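January, 9 p.m.

Second game back for Birthe after the ankle. We had agreed on 20 minutes and she played 24, which I will have to answer for with the physio. She finished with 11 points on 5 of 9 shooting, and she moved better to her left than to her right. On two closeouts in the third quarter she stopped a full step short. I marked both on the sheet.

Final score 80 to 71 against Skotano. We led by 14 at the half and by 4 with three minutes left. The cause is simple enough to list. Skotano went to a 2-3 zone after the break and we ran our man sets against it for six possessions before I called time. Six possessions, two points, three turnovers. I saw the zone on the first one and waited for the guards to read it. They did not, and the timeout should have come on the second.

After the timeout we put Tineke at the high post and the ball started moving again. She is not a scorer from there but she catches cleanly, turns, and finds the opposite corner. Four assists in the last quarter, three of them on the same pass. I want to install this as a set with a name and a hand signal before the away game at Clinar, who play zone from the start. Working version:

- Entry from the wing, never from the top.
- Weak-side forward runs the baseline on the catch.
- Point guard fills behind for the reset.
- If the middle defender steps up, lob or corner. No dribble.

Free throws 13 of 22. The season figure was already poor and this pulls it down further. Reynaldo keeps the shooting log for practice and says the team has taken 997 free throws there since the start of the month, at 74 percent. In games we are at 61. He thinks the practice number is inflated by shooting them in blocks of ten, standing in the same spot, rested. I agree. From tomorrow they shoot two at a time, straight after a sprint, and then leave the line.

Rebounding was even, 34 each. Arnar had charted the offensive boards by side, and all but three of Skotano's came from our weak side when we switched the screen. That fits what I saw. The switch leaves a guard on their center and no one turns to help box out. Options are to stop switching that screen, or to keep switching and send the far wing in early. I prefer the second. The first costs us the corner three, which they hit at a good rate in the first meeting.

Foul trouble: Grímur had two of her starters sitting with four by the end of the third, so their lineup was small when they made the run. I should have gone inside more. We posted up only twice in that stretch. I shook hands with her afterward and she said the zone was a change made at halftime, with no practice behind it. Worth remembering when I grade our response to it.

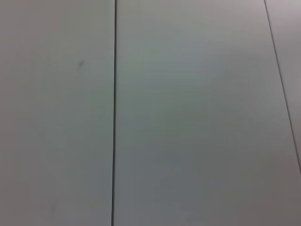
*Panels and seams, off-white and light gray.*

Bus at 7:40 for Clinar, warmup an hour before tip. I have asked for the smaller balls to be taken out of the bag, as two got mixed in last time.

Film: first pass done on the first half only. The transition defense is better than the score suggests. They had five fast break points and two of those came off a steal at midcourt, where there is no scheme that helps. The second half I will cut tomorrow morning, starting from the six possessions against the zone. Keep the clips under 30 seconds and show no more than eight.

Birthe texted at 8:30. Ankle iced, slight swelling on the outside, no pain walking. Light shooting only tomorrow, then decide on minutes.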